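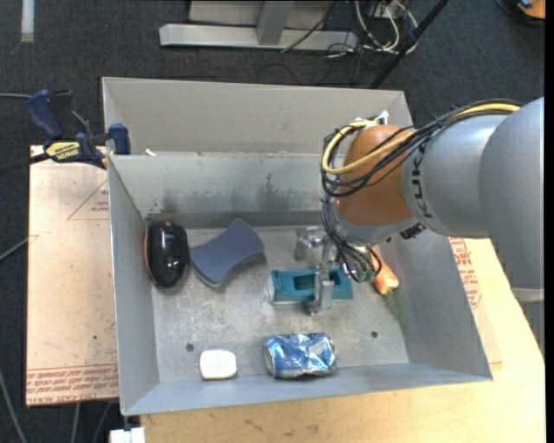 Contra la caja de plástico

Llevo años guardando cosas en cajas de plástico y he decidido dejar de comprarlas. No lo hago por una cuestión de principios. Se me han roto demasiadas. La última fue una Umico con tapa, de las apilables, que se abrió por una esquina un sábado por la mañana mientras la bajaba del altillo con las herramientas dentro. Tenía 14 meses.

El recipiente que defiendo es el cajón de chapa. Gris, abierto, con las paredes un poco inclinadas y sin adornos. Se encuentra en liquidaciones de talleres y en almacenes de segunda mano, casi siempre rayado y con manchas que ya no salen. A mucha gente eso le echa para atrás. A mí me parece una ventaja, porque un cajón que llega arañado se usa sin miramientos desde el primer día.

El argumento habitual en contra es el peso, y es cierto. Un cajón grande de chapa vacío pesa más que muchas cajas de plástico llenas. También hace ruido, y si se arrastra por una mesa de madera la marca. Yo le pongo debajo un trozo de fieltro y lo dejo quieto. Para lo que se lleva de un lado a otro hay bolsas.

Tampoco estoy de acuerdo con quienes dicen que un cajón sin divisiones acaba siendo un revoltijo. Claro que lo es. En casa siempre hay una parte de las cosas que no pertenece a ningún grupo: el alargador, la cinta métrica, un bote de espray, la pieza de plástico que se soltó de algún aparato y que conviene no tirar todavía. Catálogos como el de Hinds proponen bandejas con ocho compartimentos para todo eso. Las probé. A las dos semanas seis estaban vacíos y los otros dos no cerraban.

Lo que sí pido es que no tenga tapa y que el fondo se vea. Con una tapa encima se acumulan cosas encima de la tapa, y lo de dentro se olvida. En un cajón abierto y bajo por delante se mete la mano y se saca lo que hace falta. Si hay que escarbar mucho, sobra algo, y toca vaciarlo.

Los agujeros en el fondo, cuando los hay, no me molestan. Se pierde algún tornillo pequeño. A cambio, pasar un trapo mojado es más fácil.

Sobre el precio, en Clolilden piden 400 pesos por uno grande y usado, y 200 por uno mediano. Los nuevos de Trilavthorpe cuestan bastante más y vienen pintados, con una pintura que salta enseguida. Compraría el usado, miraría que los bordes no corten y le pasaría una lija fina a las esquinas - sobre todo si hay niños en casa.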